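Jars, jars and more jars (and a few packets)

If you've been reading this blog since November, you know I have been threatening to sort out my spices for ages. Well, I finally did it, and I'm so pleased with myself that you're getting a whole post on it!

My old system was one deep drawer. Everything went in lying down, and whatever I needed was always at the back under the cinnamon sticks. My friend Kavitha Achari came over to cook, spent a good part of the evening hunting for cumin, and told me (very kindly) that she'd seen tidier compost. She was right.

So I gave the whole lot a proper rethink. Everything out and onto the table, and then into groups by how I cook with it. Yellow lids together, green jars kept apart from those, packets standing up on their own, and the sweets in a tray of their own. I love this stage. Spread out on a plain wood top with space between things, even a very ordinary jar looks like something you want to cook with.
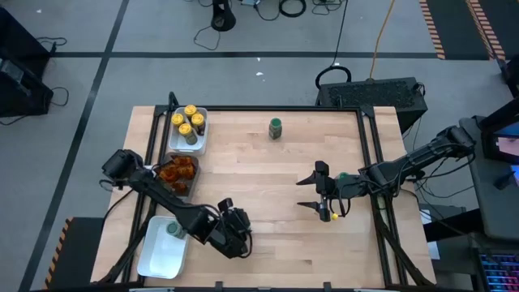 Do you sort spices by color or by alphabet?

By lid color first, and then by how often I reach for them. I tried the alphabet once and it lasted until the first busy dinner, when the turmeric went back in with the basil and stayed there. With lids I can put a jar away while I'm stirring with the other hand.

Small open bins are what made the difference for me. I like the plastic kind with a dip in the front, so you can see what's in there and grab it without lifting anything out. Four jars to a bin is my favorite number. You can pick up the whole group, carry it to the stove, and have everything for a curry right beside you. Any fuller and you're back to digging, which is how I got into this mess.

Packets are harder. They flop, they slide under things, and I always end up with a duplicate because I couldn't find the first one. Standing them upright in a bin fixed that straight away! Taco seasoning goes at the front in our house, because taco night comes around more than any other night and I refuse to search for it.

Then there are the square-sided glass jars, which are my absolute favorites. They sit flush against each other, they don't roll if you lay them down in a tray, and clear glass at the shoulders means you can check how much is left without opening anything. Turn them all label out when you put them back. Mine go in every which way when I'm in a hurry, and then I have a lovely row of barcodes to choose from.

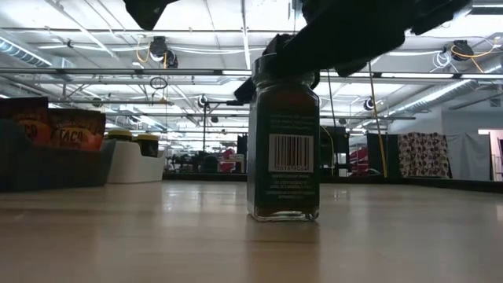 What I'd do differently

I'd wipe the jars before sorting them. I did it afterward, so every bin had to be emptied again, and a little ring of paprika had already made it onto the clean shelf.

I'd also write the opening month on the bottom of each jar. Younes Ashour suggested this in the comments last time and I ignored him. Sorry, Younes! I now have a jar of sage that could be from any point in the last several years, and I've been sniffing it suspiciously all afternoon.

Next up is the baking shelf, where I have three open bags of brown sugar and one of them is a brick. If you have a good trick for softening it, please leave it in the comments.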